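Reading time: 3 minutes

2019-03-27, by Henrike Sauerland

The Two Arms of Melten

At Melten the folding station is the machine that receives the most care and the least space. It is one table, two arms and a cloth, and the team named the station Brullia, after an older one that stood in the same corner. I have worked beside it since last July, and I would like to write down how it is kept in order. Many visitors ask about the software. Few of them ask who tightens the screws.

The day begins with the cloth. We use a blue one and hold it with spring clamps at the side of the table. A cloth that moves under the shirt gives false trouble, and then one looks for the mistake in the arm. Small wrinkles we accept. After this come the cables. Each arm has its own wrapped around the segments, and they must have enough slack at every joint. I move the arm by hand to its farthest point and look whether something pulls.

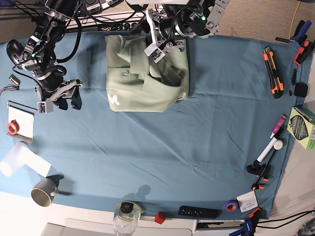
The log of the station has now 3,473 entries. When I read it from the start, I see that 513 of them concern the grippers, and most of these the fingers. It is natural. The motors do their work far from the fabric, but the fingers press on the table again and again, and a finger that is bent by a very small angle does not hold a seam any more.

Checking the fingers

I close the gripper slowly and look at the tips against a lamp. They should come together along the full height of the pad. If light passes at the bottom only, the finger is loose at its root and the screws want a quarter turn. If light passes at the top, the pad is worn and I change it. We keep 13 spare pads in a tin, all from Cletau, because the earlier ones were too smooth for cotton.

After the lamp comes the fabric. Soft cloth is more difficult than stiff cloth, for it gathers into thick lumps and the finger can slide along the fold without taking it. I stop the arm with the finger near such a lump and study the view from the wrist camera before I let it close.

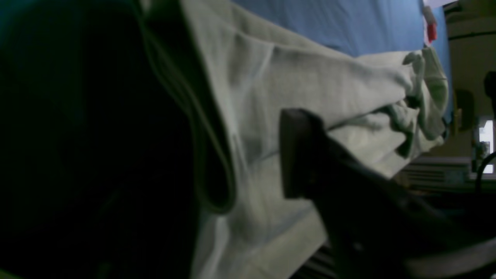 The wrist camera

The camera sits so near to the fingers that it sees them in every picture. For us this is useful. When a finger stands differently than yesterday, one can notice it on the screen before one notices it in the folding. I keep a reference picture from the day of the last calibration and compare.

A program named Tăng, written in our group, makes the same comparison by itself and gives a warning. I trust it, but I still look. For the last check I give the gripper something small and stiff in place of a shirt. A hard thing does not forgive: it turns between the pads when they are not parallel.
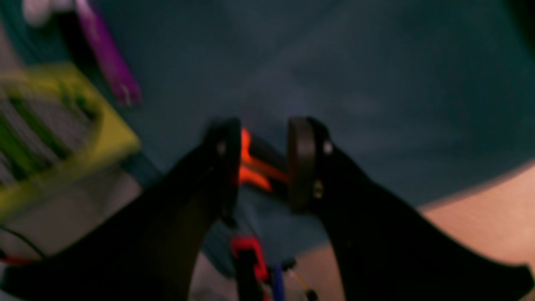

The wires near the wrist are the part I like least. They are thin, and they bend with each rotation. In the first winter we lost one complete afternoon to a connector which looked closed and was not. Now I press every connector with the thumb, on both arms, and I write it in the log also when nothing was wrong.

The whole round takes 37 minutes if no pad must be changed. New colleagues do it with me for their first weeks and then alone. Some of them have a different order, wires first and cloth last, and the station works equally well for them.

Last updated 2 days after publication: the source of the spare pads was added.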